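Club cricket help board -- Umpiring, scoring and club matters

Player registered with us but turned out for another club in a cup game -- is he cup-tied?
Posted by Brollier

Hello all, I hope somebody can put my mind at rest. I have just taken over as fixtures secretary of a fairly small village club (two sides, and a third when the students are home) and I have walked straight into a muddle.

We have a lad who joined us in June after moving into the area. He is a lovely bowler, very keen, and has fitted in as though he'd been here for years. We are through to the next round of our district cup, and over tea he mentioned quite cheerfully that he played in the first round of the same competition for his old club. He only fielded, he says. They lost the toss and put up a decent score, he was down to bat at nine and never got in, and then he didn't bowl a ball.

Our rule sheet says a player "may not represent more than one club in the competition in any one season", and that's the whole of it. Does fielding count as representing? Our captain thinks not. I have a nasty feeling it does, and I would much rather know before the match than after. The other side are perfectly pleasant but they do like to win!

Thank you in advance, and sorry for the length of this.

Costumville

Welcome to the job, and well done for asking early. I did fixtures for 15 seasons and I'm afraid your nasty feeling is right. If his name was on the team sheet when the captains tossed, he was nominated, and once nominated he has represented that club whether he batted, bowled or stood at fine leg all afternoon thinking about his supper. I've never known a league read it differently, though of course yours might have a bye-law tucked away somewhere.

The one thing worth checking is whether he was in the eleven at all. If he was on as a substitute fielder -- it does happen, somebody gets held up in traffic and a spare pair of hands goes out for an hour -- then he wasn't a nominated player and you may well be all right. Ask the old club's scorer for a look at the sheet. From what you say about him being down at nine I fear he was in the side, but do look, as lads of that age can be very vague about these things.

If he was in the eleven, leave him out of the cup and play him in the league, where none of this matters so long as his transfer has gone through.

Pritico

just play him, nobody ever checks. we had two in our side one year and still went out in the next round lol

Hermans

Please don't just play him! We did exactly that, in all innocence, and it cost us the tie and a very frosty letter. Our opponents had a member who had been at the earlier game and recognised him as he walked out to bat.

I agree with Costumville on the main point. What I would add is that you should write to the competition secretary now, in plain words, and keep the reply. Say who he is, which club he was with, what day he moved over, and what he did in that first-round match. Ours answered the same evening and was very nice about it. Even if the answer is no, you'll have it in writing, and your captain can't grumble at you. 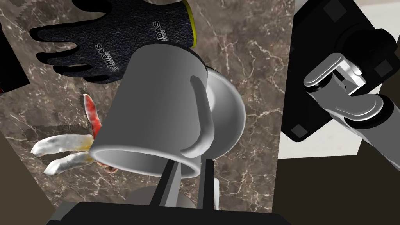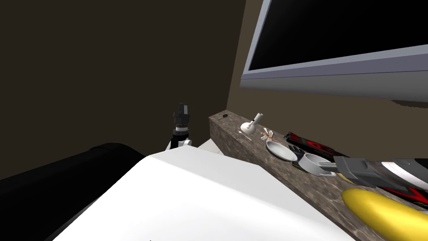
One more thing, while I'm rambling on. Do have a look at his league registration at the same time, as the two are quite often kept by different people on different lists. We once had a boy cleared for the cup and not for the league, and we played him twice before anybody noticed -- points docked, long faces in the bar, the lot. It takes one phone call to the registrations person, and if you catch them before the weekend rush they are usually glad of a chat. Best of luck in the next round, and do let us know what they say about your bowler.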